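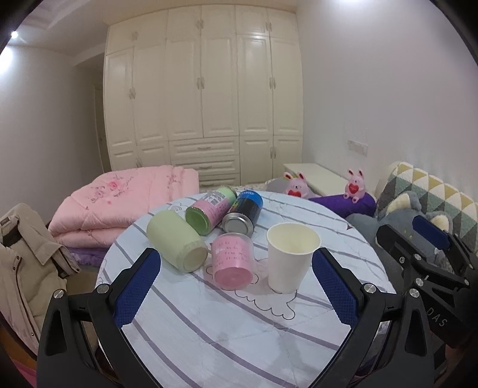

July, gripper budget, second pass

Went back over the equipment list with Mohandas Murthy this morning. The total we can spend on hand-held grippers and consumables is 4000 until the next round, and the first version of the list went over it before shipping. Notes on what stays and what goes.

Hand-held units. We keep working in pairs, so anything bought has to come as 2 matching units. Vascombe quoted for a pair with spare jaws included. Bustasham is cheaper per unit but sells jaws separately, and once a year of jaws is added the two quotes are close. Mohandas prefers Vascombe because the screws on the arms are a standard size and we already have the drivers. I have no strong view. Asked Bustasham for a revised quote with jaws bundled and will wait for that before ordering.

Pads. The blue textured pads are the part we will buy most often. Last order was a bag of 70 and it went faster than planned, mainly on cans and canisters lying on their sides, where the jaws close on a curved wall and people squeeze harder than they need to. Paper cups hardly wear the pads at all. Budget for another 70 now and put a second bag on the list for the fall. Smooth pads from Pernus cost less but slipped on the metal cans when we tried them on the bench, so no.

Objects. Cut this line almost to nothing. Cans, canisters and cups are household things and can come out of people's kitchens. The only thing to pay for is paper cups, which crush and need replacing. Keep buying the plain white ones.

Tables and cloths. Crossed out the folding table. Home sessions use whatever table is there, and a cloth on a round table has been fine. I would still like two spare cloths in different patterns — cheap, and they pack flat.

Robot arm. Amini sent the leasing terms. Monthly cost is lower than I expected but the deposit alone would take most of what is left after the grippers. Agreed to leave the arm out of this round. Mohandas will ask whether the deposit can be split, and whether the wrist plate takes the same jaws as the hand-held units. If it does not, we would be paying for two kinds of pads and the pad line above is wrong.

Storage. Roughly a third of the old budget was drives. We have enough for now. Moved to next round.

To do:
Chase Bustasham for the bundled quote.
Order pads, one bag.
Measure the jaw mount and send the drawing to Amini.
Check whether the Vascombe warranty covers the arms or only the electronics. The quote does not say.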